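I fold laundry on the hardest, smoothest surface in the house, and I'd like to talk you into doing the same!

For years I folded on the bed like everybody else. The bed is soft and wide and right next to the dresser, and it is a terrible place to fold a shirt. Press down on a sleeve and the mattress goes with it. The comforter grabs the hem. You end up holding the thing against your chest with your chin on the collar, and whatever comes out of that goes in the drawer looking like a sandwich somebody sat on.

Then in April we moved, the boxes were on the bed, and I did a whole load on a tabletop. I haven't gone back. A shirt laid on something slick and flat will slide when you want it to slide, and you can smooth a crease out with the side of your hand in one pass – toward you, always toward you.
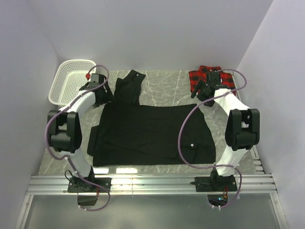 *Photo: Santino Toledo / Welo*

A black button-up is my favorite argument for the table. Black hides everything on a bedspread. On pale gray marble pattern you can see the whole outline, where the edge has doubled over on itself, which bit is sticking up toward the back and needs to come down. Even the little white buttons help, like marks on a ruler. I used to dread dark shirts and now I pull them out of the pile first.

And please, let the rest of the pile be a pile! I know people who line up every piece before they start, sorted by person and then by sleeve. I tried it with a load of 16 shirts and spent longer arranging than folding. A crumpled plaid in the back corner is fine. It'll get its turn. What matters is a clear middle, enough room for one garment spread out all the way, and nothing creeping into it.

I feel the same about the basket. Keep it on the table, up in a corner, within reach. Mine used to live on the floor, and every shirt meant bending down and coming back up, which I put up with for years without once asking why. I like plastic mesh with open sides (I've owned wicker, and wicker eats sweaters). The Ibarra one I have now cost 3 dollars at a yard sale and has outlasted two apartments.

The usual objection is that folding is a waste of time to begin with. My brother keeps his clothes in two heaps, clean and less clean, and he looks perfectly decent at dinner. Fair enough. But I like the ten quiet minutes. I like a square of cloth coming out of a tangle, and I like opening a drawer and seeing every shirt at once – that alone is worth it to me. You don't need a folding board either. I bought the Flondlow one, used it for a month, and it's under the sink now holding up the sponges.

The one thing I will fuss over is handling. Thick, dark fabric wants to bunch up into a soft lump the second you lift it, and a lump tells you nothing about where the shoulders are. Pick it up by an edge, let it hang, lay it down again. If you get lost, look for something pale against the dark, a tag or a button, and work outward from there.

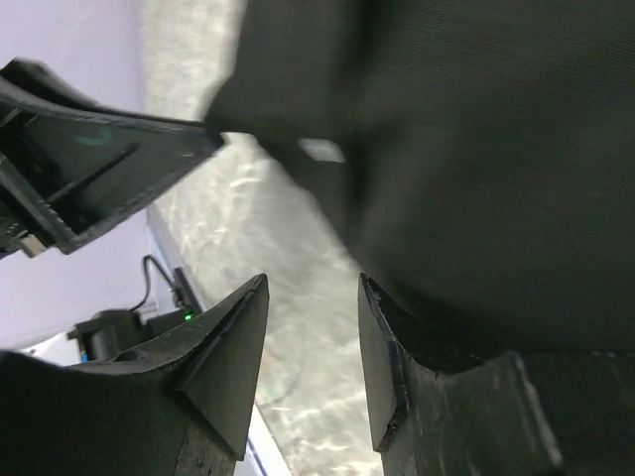

## What about the big stuff?

Sheets are where my table theory gets wobbly, I admit. A fitted sheet hangs off every side and drags itself to the floor. I fold those standing up, corners tucked into corners, and only use the table for the last two folds. Towels are a dream on it, though, and so are pillowcases. Jeans too, once you've given them a good shake.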